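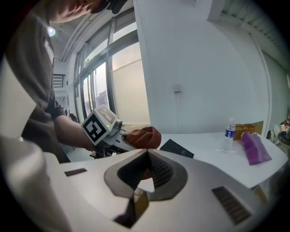 Sombat Yensuk said in his second interview that the folding work had not become lighter since January, only different, and that he would like this written down before anything about output. He had folded cloths by hand at the Lallonero laundry until the demonstration stations opened, and by the time we spoke with him he was spending most of each shift with a gripper in each hand, showing the same folds over and over so that they could be recorded. Several of his coworkers said something close to this in their own words. We take it as the starting point for this section.

4.2 Changes in the work of experienced folders

Figure 3. Demonstration work with hand-held grippers: one tool holds a bunched reddish-brown cloth beside a white table, with the second tool close in the foreground.

The site introduced two kinds of automation in the same period. The first was the Prastura sorting line, which moved flat goods from the dryers to the folding area and replaced most of the pushing and lifting of carts. The second was the Debnath folding cell, a pair of fixed arms trained on recordings of people doing the task. The sorting line caused little comment in our interviews. The folding cell came up in all of them, mainly because it depends on the staff for its training material.

Of the 16 people we interviewed, nine had recorded demonstrations as part of their normal shift. The other seven worked beside the cell, clearing misfolds and loading cloths. The two groups described the change differently, and we report them separately.

Those who recorded demonstrations talked first about pace. A practiced folder works quickly and does several things at once: the fingers feel for a corner while the eyes are already on the next piece. The grippers do not allow this. The hand closes two stiff jaws instead of ten fingers, and the cloth has to be picked up where the markers and cameras can follow the tool. Participants said they had to slow down a motion they no longer thought about, and that the slowing was tiring. One woman compared it to being asked to walk while naming each step. Wrist and forearm soreness was mentioned often, and the site responded by limiting recording blocks and placing other duties between them.

They also talked about being the source of the skill. Some liked it. They were asked for their opinion on which folds were worth teaching, and two of them wrote the instructions now used at every station. Others were uneasy that the recordings stayed with the company after a person left. The written agreement covered wages for recording time but said nothing about later use, and three participants asked us whether we knew what the rule was. We did not, and the plant manager could not tell us either.

Among those working beside the cell, the main complaint was waiting. The cell handled square cloths well and had trouble with thin or twisted ones. When it stopped, someone had to clear the piece, restart the program and then catch up on the pile by hand. Participants described shifts in which they were neither folding nor free to do anything else. They also missed talking. At the old long table, people stood across from one another, and new staff learned by watching. The cell broke this table into separate positions facing the machine, and two recent hires said they had learned folding mostly from the printed sheet.

Pay did not fall for anyone in the study. Job titles changed for four participants, who are now listed as demonstration operators, with no change in grade. Supervisors saw the new title as recognition. The operators themselves mostly wanted to know whether it would count toward seniority if recording ended, a question that was still open when our visits stopped.

We compared these accounts with our earlier visits to Plosa, where a similar cell was installed without any local recording. Staff there reported the same waiting and the same loss of the shared table. They did not report the soreness or the questions about ownership, and they had less say in how the machine was set up. When it folded badly they sent a ticket to the supplier. At Lallonero they would walk over to the recording station and show the fold again.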